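Sprung Floor Replacement, Studio B: What Changes for Classes

The floor in Studio B at Clarnengate will be lifted and relaid in November. The present surface was installed for ballet and contemporary use and has since carried tap, character and conditioning classes as well. Its foam pads have compressed unevenly, and the response underfoot now differs between the mirror side and the door side. Kamath surveyed the room in the spring and advised full replacement of the pads and the upper ply layer. The battens stay.

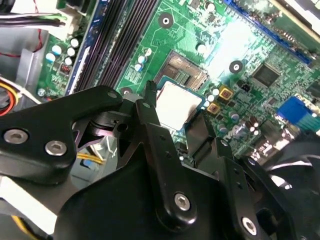
Where classes will be held

Intermediate and advanced contemporary move to Studio A. Beginner ballet moves to the upper hall, which has portable barres and a smaller usable area. Class size there is limited to 17 dancers. Floor work and traveling combinations from the corner will be shortened to suit the room, and allegro will be taught in three groups.

Tap does not transfer to either room. The Studio A vinyl marks under metal taps, and the upper hall has no sprung layer. Tap students will attend a 70-minute rhythm class in soft shoes until the new floor is ready. The syllabus is unchanged – only the footwear differs. 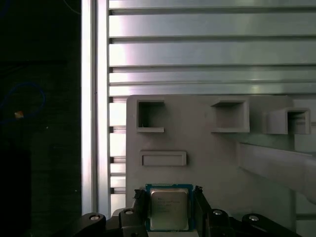
Ciltov, which shares the building for its evening rehearsals, asked that the rhythm class finish before 6 p.m. so that the upper hall can be aired and marked out. This has been agreed. The class will start at 4:30 p.m.

The new surface

Prestura will supply the vinyl. It is a matte dance vinyl with a medium slip rating, suited to bare feet, canvas shoes and soft leather. Rolls will be laid lengthwise, parallel to the mirrors, and left to relax before the seams are taped. Teachers who set traveling work across the room should allow for seams running at right angles to the line of travel.
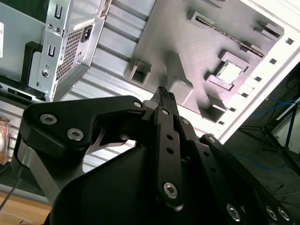

Can pointe shoes be worn on the new floor from the first day? Pointe work starts again one week after the seams are taped, and rosin will not be permitted at any time.

Dancers who rely on rosin should speak to their teacher about heel grips or a light dampening of the canvas. Water spray is allowed at the side of the room only. The old rosin box will be removed with the floor.

The sound system will be out of use for part of the work, and a portable speaker will serve the upper hall. Teachers should bring music on a device with a headphone socket.

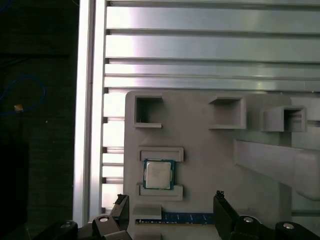
The mirrors will be covered during lifting and uncovered before the vinyl goes down. Barre brackets on the long wall will be reset at two heights, the lower at 90 centimeters. Dancers should not lean or hang from the barres in the first few days after they are refitted.

Items left in the Studio B cubbies must be collected before the work begins. Anything still there will be moved to the rack beside the upper hall stairs.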